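Two Arms, Two Sets of Jaws: Comparing Grippers at Unine

Jingyi Gu did not plan to spend the winter on gripper jaws. She was hired at Unine to work on motion planning for pairs of small arms, and the jaws were supposed to be a part you picked from a catalog and forgot about. When I visited in February 2020 she had a shelf of them behind her desk, most with strips of masking tape carrying dates and initials.

"The planner was fine," she said. "We would watch the arm go exactly where we asked, close on the thing, and lose it. After enough of that you stop looking at the planner."

Her colleague Haoran Kong builds the test cells and does most of the wiring. The two of them have been comparing two designs. One is the Lamgate jaw, a stiff parallel pair with a flat face. The other is a jaw they call the Drekilen, after the project that paid for it. It has a narrower tip and a little give in the face. Both fit the same wrist, so a swap takes a few screws and a new calibration.

I asked Kong why the two arms are always tested as a pair, when most gripper comparisons use a single arm and a box of objects.

"Because one arm hides the problem," he said. "With one arm, if the object turns a few degrees in the jaws, it turns, and you still have it. With two arms holding the same object, each one is pushing against what the other believes. The slip shows up right away."

The comparison uses flat things for the most part: trays, picture frames, thin books, small whiteboards. Gu said flat objects were the ones customers kept asking about, and the ones that gave the worst numbers. A block gives the jaws plenty of area to close on. A board lying on a table gives them an edge.

"Everybody's demo is a block," she said. "I have nothing against blocks."

Each jaw got 30 tries on every object. A try has a reach, a contact, a turn of the object on the table, and a release. Kong wanted more than that. Gu wanted the results before the end of the season, and they settled on 30 because a full set could be run in one working day with time left to fix what broke.

What broke, mostly, was cable. The arms are wired along the outside of the links, with slack at the wrist so it can turn without pulling. Early in the work the slack was too short and a connector came loose in the middle of a set. Then it was too long, and the loop caught on the other arm.

"You want enough that the wrist forgets it is there," Kong said. "We went up instead of out. The loop stands above the wrist and it has the whole height of the cell to move in. I would still rather have it inside the arm. That is a different arm, and a different budget."
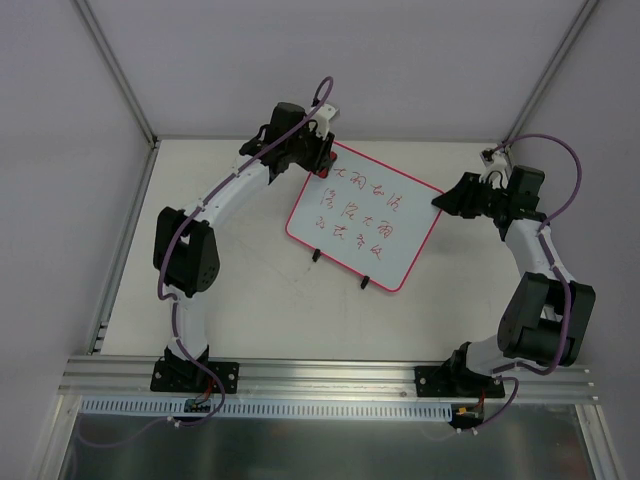 Photo: Unine. Two arms on a shared rail with a small whiteboard between them.

The rail was also Kong's decision. In the first version each arm had its own plate on the table, and the distance between the two bases had to be measured again every time somebody moved one. Now both base plates bolt to the same length of aluminum, and the spacing stays where it was set. He told me this was the least interesting change they made and the one he would recommend first.

The whiteboard has been the hardest object on the list. Its border is hard and smooth, and the board can sit at any angle on the table, so the two arms seldom get the same approach. One may be able to reach an edge comfortably while the other has to come in at a corner. Gu has them take turns: one makes contact and holds its place, and the second closes in.

"If both go at once, the first one to touch moves the board and the second one arrives where the board used to be," she said. "We tried correcting for it from the camera. It works when the camera can see the edge. When the wrist is over the edge, it can't."

The writing on the board is useful for this. Kong said that a clean white surface gives the camera almost nothing to track once the border is covered, and handwriting gives it something. The lines also make it easy for a person to see how far the board has turned. They use marker on most of the flat objects now, and on the plain trays they put tape.

On the main question, the results lean toward the Drekilen jaw, with reservations. Gu said it held the whiteboard through the turn more often, and the gap was wide enough that she does not expect it to close with more tries. On the trays the two were even. On thin books the Lamgate was better, which surprised both of them. The soft face of the Drekilen tended to drag the cover open.

"So you can't say one is the good gripper," Gu said. "I can say which one I would put on if you told me what was on the table."

Wear is another matter. The soft faces had to be replaced 3 times over the course of the work, and each replacement meant doing the calibration again. The Lamgate jaws are the ones that came out of the box. Kong keeps a running log of every contact in the cell, whichever jaw is fitted, and it stood at 1621 entries on the morning I was there. He said he trusts the log more than his memory of which days went well.

I asked about controllers, since that had been the original subject of my visit. The team moved from the one supplied with the arms to a board from Ren in October. Kong said the reason was timing. With the supplied controller, the two arms got their commands in sequence and the second was always slightly behind.

"For picking up a block you would never notice," he said. "For two arms on one board, you notice."

He would not call the Ren board easy to work with. The manual is short, and he spent a week finding out that a fault on one arm also stopped the other. He has left it that way. When one arm stops with an object between them, he wants both to stop.

Next they plan to try mixed pairs, with a Lamgate jaw on one side and a Drekilen on the other. Gu thinks the stiff jaw could fix the position of the object and the softer one could follow. Kong is less sure. He expects the stiff side to win every disagreement and the soft faces to wear out sooner, and he has ordered extra.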